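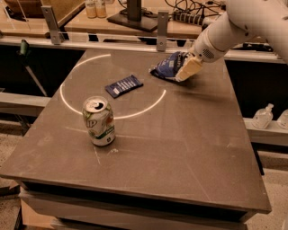

간식 코너 정비 진행보고 (Nusrat Dogar 작성, 31/10/2023)

급하게 정리해서 올립니다. 휴게실 상시 품목은 캔음료, 바, 봉지과자 이렇게 가기로 함. 공급은 Plestia 쪽으로 확정, 단가 협의 끝. 지원금 4000유로 중 3405유로 집행, 영수증은 Ruth Bickerstaff 님께 전달했슴.

테이블은 기존 것 그대로 씀. 상판에 사용감 있음, 교체는 이번 예산에선 무리. 상판 연마 견적만 Candmont에 요청해둠, 회신 대기중.

남은 일
- 품목별 자리 표시
- 알레르기 성분표 한국어판 (Tia Kettle 담당, 거의 16쪽 분량이라 좀 걸림)
- 빈 캔 수거함 위치. 문 옆이냐 싱크대 옆이냐 아직 못정함

8월에 지적받은 유통기한 관리는 선반별 기록지로 바꿨고 지금까지 누락 없음. 다음 보고 때 품목별 소진량 표 첨부하겠습니다. 잔액은 연마 견적 보고 결정했으면 합니다.

댓글 3

Dean Dunmore
잔액 이월되는지 먼저 확인 부탁드려요. 견적은 두 군데 받읍시다.

Rocío Trujillo
수거함은 싱크대 옆이요! 헹궈서 바로 넣게

Tia Kettle
성분표 초안 내일 공유할게요. 바 종류가 제일 오래 걸리네요 ㅠ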